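Filing cupboard

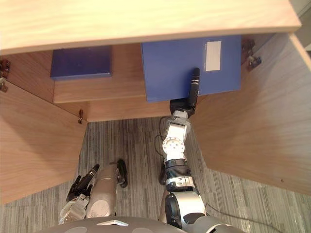 A filing cupboard is a cabinet with doors and one or more shelves, used to keep folders, binders and document boxes together. It differs from the drawer-style filing cabinet in that its contents stand or lie on open shelves behind the doors, so a whole compartment can be looked over at once. Low models are common in home offices, classrooms and small workplaces, where the top doubles as a handy surface for a lamp or a printer. For such a plain piece of furniture it has a wonderfully rich set of habits and traditions around it!

Construction

Most filing cupboards are built as a simple box with a top panel, two sides, a back and a floor panel. The top often projects a little past the front, which protects the upper edges of the doors and gives the piece a finished look. Pale wood finishes have been popular for decades (they brighten a room and hide dust beautifully), though painted metal is also widely used.

Double doors are the usual arrangement. They open the full width of the compartment, and a wide folder can be lifted straight out without turning it. Hinges are normally metal. On carpeted floors the doors need enough clearance to swing freely, and a thick rug is a frequent cause of doors that drag or refuse to close.

Shelves

Shelves may be fixed or adjustable. Fixed shelves are stiffer, and adjustable ones rest on pegs that can be moved as a collection grows. A half-depth shelf, set toward the back, leaves room in front for taller items that stand on the floor panel. The Vallura pattern, a low cupboard with 2 doors and 1 shelf, is much loved by home users for exactly this reason. The larger Trismont pattern has three shelves and holds 64 standard binders when full, a truly impressive amount of paper for one piece of furniture.

Folders, binders and boxes

Three kinds of container are typical. Folders are light and flexible and suit papers in current use. Ring binders are stiffer and keep pages in a set order. Document boxes, which can be stored flat or upright, are best for loose items such as receipts, letters and photographs.

Color is one of the great pleasures of the subject. Many households give each topic its own shade, with blue for the house, green for the car, and so on. Others buy everything in one color and rely on labels alone. Labels are placed on the spine if the container stands upright, or near an upper corner of the cover if it lies flat. A pencil label is easy to change, and plenty of people leave new ones blank until the contents have settled.

Arrangement

Wenjie Su's handbook The Paper Room describes the "reach rule": whatever is used weekly goes at the front, and whatever is used yearly goes at the back. Su tested it on her own collection of 149 folders and reported with delight that she had stopped kneeling on the floor to find her tax papers. Tin-yau Tam prefers grouping by size, with large folders upright on one side and small boxes lying flat on the other. The Ngubane method combines the two and adds a yearly clear-out, traditionally in March.

Care

Wooden cupboards are wiped with a soft, slightly damp cloth along the grain. Hinge screws loosen with use and should be tightened when a door begins to sag. Overfilled folders bend at the lower edge, especially where they hang over the front of a shelf, and are better split into two.

See also: Bookcase, Ring binder, Prurel label system, Sideboard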